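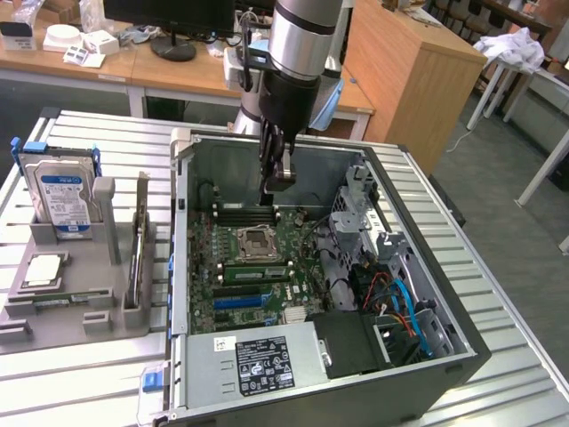 Fig. 1 – Poste de démontage/assemblage d'une unité centrale : bras au-dessus des emplacements mémoire, bac à pièces à gauche du boîtier.

Module Robotique de manipulation – Support de séance
Visite de l'atelier Brerkari et démonstration d'assemblage
Rédaction : Zinash Woldemariam, Majdi Awad

1. Objet de la séance

La visite a lieu en août, à 14 h, sur le site de Jiklow. Elle remplace le TP 7. La démonstration est conduite par Ebise Abera ; Bezawit Araya répond aux questions sur la commande. Les étudiants doivent avoir relu le chapitre sur la commande en impédance et apporter la fiche de relevé vierge.

Le poste observé traite l'insertion et l'extraction de composants dans un ordinateur de bureau. La tâche a été retenue pour ce module parce qu'elle combine, dans un volume réduit, des contacts à faible jeu, des pièces fragiles et des câbles dont la position n'est pas reproductible.

2. Configuration du poste

Le boîtier est couché sur une table en profilés d'aluminium, panneau latéral déposé. Toutes les approches se font par le haut. La pince est à deux doigts ; un support de caméra est fixé sur le côté du bras.

Les pièces sont présentées dans un bac imprimé en 3D. Le disque dur y est tenu verticalement, dans son berceau bleu, et la carte d'extension également. Le processeur est posé à plat dans une poche peu profonde. Cette différence de présentation impose deux stratégies de saisie :
- pièce verticale : prise par les flancs, extraction suivant l'axe de la fente ;
- pièce à plat : prise par les chants, faible hauteur disponible sous les doigts.

Sur la figure 1, le support du processeur est vide et son cadre de maintien est relevé. Cet état correspond à la condition initiale de la séquence B (voir section 3).

3. Séquences présentées

Séquence A : barrette mémoire. Approche au-dessus de l'emplacement, descente à vitesse réduite, recherche du détrompeur par petit déplacement latéral, puis appui. L'appui est arrêté sur seuil d'effort et non sur position.

Séquence B : processeur. Saisie dans le bac, contrôle de l'orientation par la caméra, dépose sans effort vertical. Toute force mesurée avant la cote de dépose provoque un retrait. La fermeture du cadre n'est pas traitée pendant la démonstration.

Séquence C : disque dur. Transfert du bac vers la cage métallique. La trajectoire doit éviter le faisceau de câbles situé dans la partie basse du boîtier, à côté de la cage. Le faisceau n'est pas modélisé ; on lui substitue un volume d'exclusion défini à la main.

La base d'essais fournie avec ce support contient 300 cycles de la séquence A, enregistrés avec le contrôleur Drena. Parmi eux, 251 sont étiquetés « insertion complète ». Les autres sont à classer par les étudiants (question 4 de la fiche).

4. Points à relever pendant la visite

a) Le repère dans lequel est exprimée la consigne d'effort : outil ou base.
b) La méthode de recalage du boîtier après déplacement sur la table. Noter les points de référence utilisés.
c) Les occultations : à partir de quelle hauteur les doigts masquent-ils l'emplacement visé ?
d) Le critère de fin d'insertion, et le comportement en cas de dépassement du seuil.
e) La tolérance angulaire admise à la saisie du processeur.

Rappel : une raideur élevée suivant l'axe d'insertion et faible dans le plan perpendiculaire facilite le centrage. Le choix inverse conduit en général au coincement. Vérifier si les réglages affichés sur le poste suivent cette règle.

5. Consignes

Rester derrière le marquage au sol pendant les cycles. Ne rien poser sur la table. Les composants du bac ne sont pas manipulés par les visiteurs, y compris bras à l'arrêt. Les photographies sont autorisées hors écran de commande.

6. Travail à rendre

Un compte rendu par groupe de 2, quatre pages au plus, comprenant la fiche complétée, le classement des cycles et un schéma des repères. Le dépôt se fait auprès de Yeshi Tilahun. Les courbes d'effort sans unité ne sont pas corrigées.

Documents associés
Commande en impédance : notes de cours
TP 6 – Étalonnage main-œil
Fiche de relevé, visite Brerkari
Prise en main du contrôleur Drena
Plan d'accès, salle Bettencourt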